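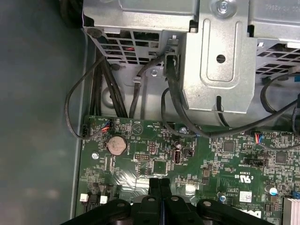 Gripper over a desktop motherboard at the Sulthorpe site.

March | By the Stavari Bulletin visits desk

Search this site Go
Print this page | E-mail this page

The Drisness refurbishment hall at Sulthorpe opened one of its teardown cells to visitors for an afternoon session beginning at 2. The site takes in retired office desktops and recovers processors, memory and drives for resale. Whole units that pass inspection are sold on. The rest go to teardown, which until last year was done by hand at every bench.

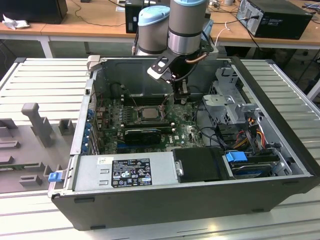

Arm working above an opened desktop, fixture tray at left.

The cell runs on software called Saludo, which stores a separate routine for each chassis model. The library stood at 207 routines on the day of the visit. A technician opens the case, lays it on its side and selects the routine. Models without a routine still go to the manual benches.

Staffing was the subject of most questions. The hall employs 21 technicians, the same number as before the cell was installed, but the job has changed. Five have been trained to write and correct routines — a task that did not exist on the old pay scale and now has its own grade. 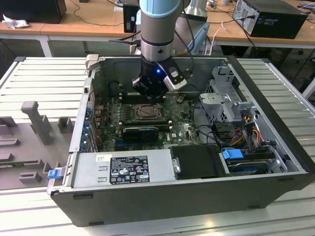 Manual work is now mostly the awkward kind: stripped screws, swollen cables, latches that have been forced by a previous owner. Two technicians told us the bench had become slower and more tiring for that reason, as the easy machines no longer reach them. Management has shortened the bench rotation in response. Wrist complaints are recorded at each shift change, and the site expects to compare them with older records once it has a full year.
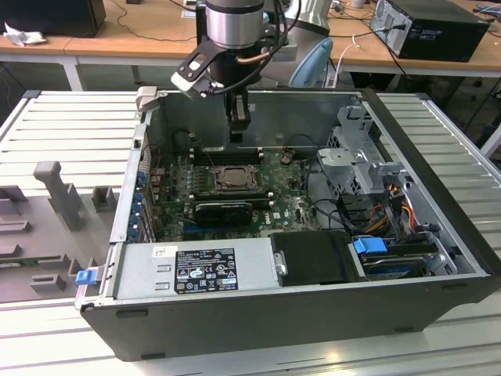

Vol. 5, p. 21

Handling of faults was explained in some detail. When a routine stops, the technician decides whether to restart it or finish by hand, and enters a cause code. Early on, the codes were too broad to be useful and the technicians rewrote the list themselves.

Parts testing remains a manual job in the adjoining room, which was not on the tour. The next visit is planned for the receiving dock, where incoming machines are sorted by model.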